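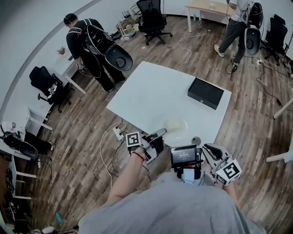
The big white table, with the black box and a round plastic lid or dish

Shared workroom: how do I stop the middle table turning into a shelf, and the chairs from wandering?

Asked by Anjani Lau in February
Viewed 798 times
Tags: shared rooms, storage, desks, floors

I've ended up in charge of the furniture in our shared room at Granport, mainly by being the only person who ever complained about it. We have one big white table in the middle, smaller desks along the sides, and black office chairs on wheels that drift wherever the last bottom left them.

The table is meant to be a clear surface anyone can use. In practice it's where things go to retire. The black box lives on it. I've moved the box to a desk twice, and each time it was back before I'd finished my tea. The clear plastic lid has no tub that anyone will own up to. If I ask whose something is, everyone looks at it with polite interest, as though I'd brought it in.

The side desks aren't much better off. One has a small potted plant, which I'm in favour of, and the wooden one had a little green bottle standing on it when I took the photo. I have no quarrel with the bottle. I just know it'll have friends by the end of the month.

What I've tried so far: a label on the table saying PLEASE CLEAR AFTER USE (somebody put a mug on it), and a Grube crate underneath for strays. The crate lasted a fortnight. It filled up, people couldn't get their knees under, and then it was pushed out into the walkway where I found it with my shin. 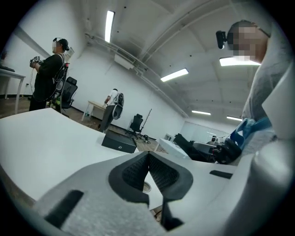
Then there are the chairs. Most of us work standing up and walk about a lot, so a chair in the wrong place is just a thing to reverse into. I'd like them parked somewhere between uses, but there's no spare room next door to put them in, and they do get sat on at lunchtime. The floor is brown laminate and I'm told it marks easily, so dragging anything heavy across it is out. We also get cables on the floor, and castors and cables don't get on.

I can spend a bit of money, though I'd need to explain it to someone. I can't drill into the walls. Is there a layout or a habit that works, or do I just accept that the table is a shelf and buy it some bookends?

2 answers

Castor_and_Pollocks
Accepted, 123 votes

Your crate was the right idea in the wrong place. Anything under a table gets kicked. Put a narrow open shelf against the wall and keep it close to the table. If people have to cross the room to put something away, they won't, and you'll be back to carrying the box about.

I'd give the box a proper spot and stop fighting it. If it keeps coming back, people are presumably using it at that table. Mark out a corner with low-tack tape, just big enough for the box, and let that be its home. Anything outside the tape goes on the shelf at the end of the day. Ours has been going for 2 years and the tape has only been replaced once. The lid you can bin. I give you my permission.

For the shelf, one rule: whatever is still there at the end of the month goes. Write the month on a card and prop it up. You will be accused of cruelty over a biscuit tin. Hold firm.

Chairs: choose one bit of wall and park them in a row with the seats facing in. We put tape on the floor for that too, a long strip 100 cm out from the wall, and the chairs have to be behind it. It looks like a very small car park and people seem to enjoy obeying it. Test the tape on a hidden bit of laminate first, as some of it leaves a gummy line. Soft castors are worth the money on a floor like that. We bought the Prurska ones and they push in by hand once you've pulled the old ones out, which takes more swearing than the packet suggests. Check the stem size before you order. I didn't.

For cables, keep the walkway on one side of the table only and have all the cables on the other. It won't be perfect, but people will at least know which side to look down on.

Leave the plant alone.

mopandglory
6 votes

just get fewer chairs? if everyone's standing up anyway

also Drolix spray is good on white tables, gets mug rings off. doesn't do anything about the mugs

Comments on this answer

Anjani Lau: I did suggest fewer chairs. It went down as if I'd suggested fewer lunches. Will try the spray, thank you.

Castor_and_Pollocks: Wipe it off properly though, or the table goes sticky and then you really will have a shelf.

Anjani Lau: Tape is down for the box. Someone has put a pen in there with it. I'm watching the pen.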